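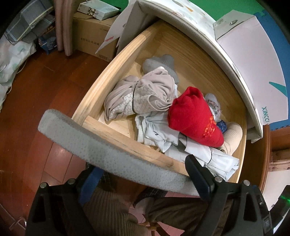

Figure 2-1. Two-finger hand-held gripper at an open clothes drawer.

2. Planning your purchase

Read this section before you request a quote for the Greltora hand-held gripper kit. It covers how many units to order, what to set aside for spares, and what to check at the site where the kit will be used.

2.1 Decide how many kits you need

1. List the tasks you plan to record. Write each one as a place and an action, such as "bedroom drawer, pick up rolled socks."
2. Mark the tasks that will run at the same time. Each of these needs its own kit.
3. Add one spare kit for every 4 in daily use. Sites with fewer than 4 kits should still order one spare.
4. Enter the total on the Wiveo order form, line 8.

Note: Operators can share a kit between shifts. They cannot share one during a session.

2.2 Budget for wear parts

The ribbed fingertip pads are the part you will replace most often. Cloth is easy on them, but wooden edges are not.

1. Order 18 pairs of pads with each kit. They cost less with the kit than they do later.
2. Set aside $334 per kit for the first year of other wear parts. Pivot pins and linkage arms come out of this amount.
3. Keep the wear parts on a separate budget line from the kits. Sydorenko, our parts supplier, bills for them separately.

Caution: Do not buy pads from other suppliers to save money. A pad of the wrong thickness changes how far the fingers close, and the warranty does not cover damage that results.

2.3 Check the furniture

Drawers and cabinets decide more of your costs than most buyers expect. Measure them before you order.

1. Open each drawer as far as it will go and measure the clear height above the contents.
2. Measure again at the back, under any overhang. This is the tighter figure — use it on the form.
3. Note any curved walls or raised rails that the fingers will have to clear.
4. If the height at the back is less than the height of the gripper body, ask for the long-finger option. It is priced per pair.
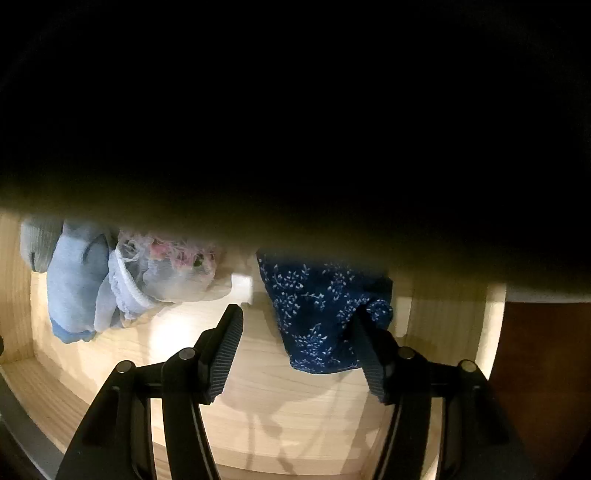
Figure 2-2. Right fingertip pressed into folded floral fabric, with a dark overhang above the drawer.

Note: Budget for lighting if the back of the drawer is in shadow. One small lamp per work area is normally enough.

2.4 Get the order approved

1. Send the completed form to Fernanda Sequeira at Brurkora, who checks quantities and options.
2. Wait for the written quote before you book operators.
3. Return the signed quote to Illia Hutsuliak in the orders office. Prices in this edition apply to quotes signed by 2024-06-15.

Caution: Long-finger kits cannot be returned once the seal on the case is broken.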